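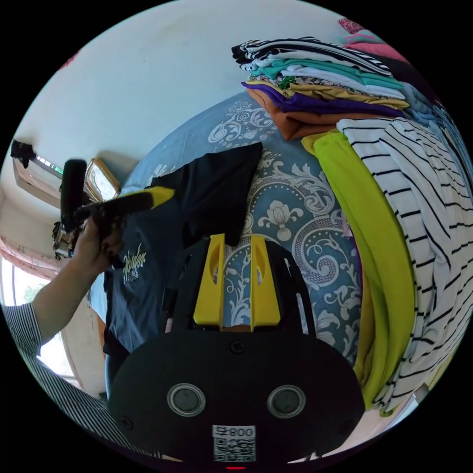 From the Ladevari Household Encyclopedia. Entry by the home and laundry desk. Revised May 2026.

Bed folding

Bed folding is the practice of folding clean clothes on top of a made bed. It is distinguished from table folding, which is widely recommended, and from chair storage, in which no folding takes place. The bed is the largest flat surface in most homes and stands at a height that suits almost no one's back.

Surface

A made bed is generally required. A plain bedspread shows up stray socks, while a printed one, such as a blue spread with large pale damask scrolls, hides them until bedtime. Dark T-shirts are easy to see against a light spread and for that reason tend to be folded first. Soft mattresses cause a finished stack to lean toward whoever sits down. Haworth's Manual of the Linen Closet advises against sitting, advice that has had little effect.

Methods

The file fold reduces a T-shirt to a small upright packet and is meant for drawers. The flat fold, older and more forgiving, brings the sides in behind the print and doubles the shirt from the hem. Supporters of the flat fold like a name or slogan left on top, where it can be read without disturbing the stack. Supporters of the file fold reply that the stack will be disturbed anyway.

The Cillico fold, introduced in a 14-page pamphlet, calls for 10 separate creases per shirt. Most households that attempt it return to the flat fold within two loads.

The stack

Folded items are usually moved to the far side of the bed to keep the near side clear. Stripes, teal, gold and purple may all end up in one pile, since sorting by color belongs to a later stage that is often skipped. Large or slippery garments are draped over the pile last and are commonly counted as folded. The Trulov rule holds that no stack should be taller than the drawer it is going into.

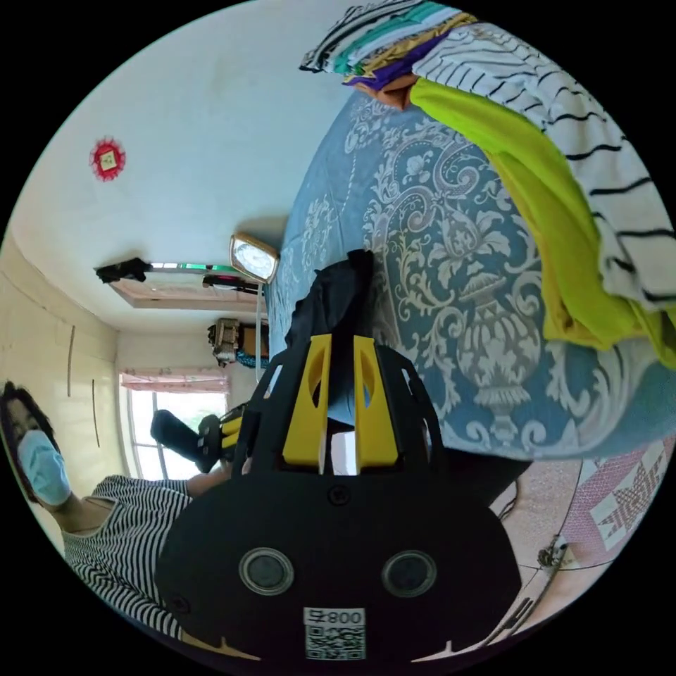 Talk page, comment by Trulov_reader: The rule is misquoted. It says two drawers, and it was only ever meant for sweaters. Please fix this before October, when the sweaters come out.

The sweater reading has been noted but not adopted, as the text of the rule survives in only one printing.

Decline

Bed folding normally ends when somebody wants to sleep. Stacks not yet put away are then transferred to a chair (see Chair storage).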